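Kedano blog
Opinion
16 December 2019

Please stop reporting only the success rate

I read many papers on robot grasping this year, and almost all of them finish with the same kind of table. There is a method, there is a number of trials, and there is a percentage in bold. Our own report from November was the same. We made 422 trials with the policy we call Rultier, we wrote one percentage, and we were happy with it for a few days.

Then a colleague from another group asked me a simple question: what does your robot do in the trials that fail? I could not answer well. I had the number in my head, but I had no picture of the failures.
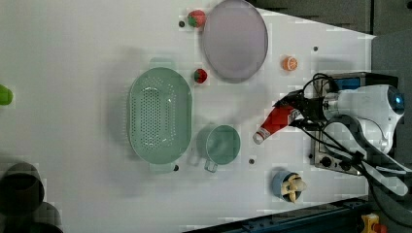
The problem is that one percentage mixes things that should stay separate. A policy can choose the wrong object. It can choose the right object and close the fingers too early. It can hold the object well and put it down in a place where no person would want it. For the table these are all zeros, but for the engineer they are three different jobs, and the work for one does not help with the others.

So I went back to the recordings and gave each failure a label by hand. This took me 8 working days. I do not say it was pleasant. But after it I knew that most of our failures came late, at the moment of release, and we had spent the whole autumn to improve the approach.

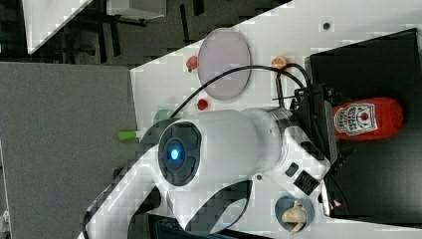
The arm, the black tray and the ketchup bottle lying on its side.

Some people tell me that labels by hand are not objective. This is true, and it is also a weak argument. Two persons can label the same recordings and compare. When we did it in our lab, we disagreed mostly about the cases on the border, for example when an object is half on the tray – and these cases were the most useful ones to discuss. We changed our definition of "placed" after that, and our percentage became lower. I think the lower one is the better number.
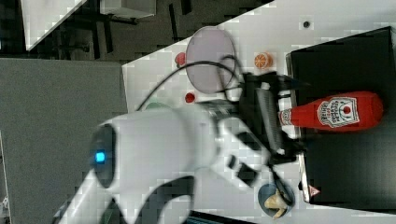
Others say there is no space in the paper. But there is space for the ablation with more than 3 versions of the same loss function, which I suspect few readers study with care. A small table of failure types needs less than half a column. The Deltano benchmark could ask for it in the submission form, and then all of us would do it, me included.

I do not want to remove the success rate. It is good for a first look, and when the setup is the same it lets us compare two methods quickly. I only ask that the authors write next to it how the other trials ended. In our next report we will do this, also for the older trials, and the labels will be in the same folder as the recordings.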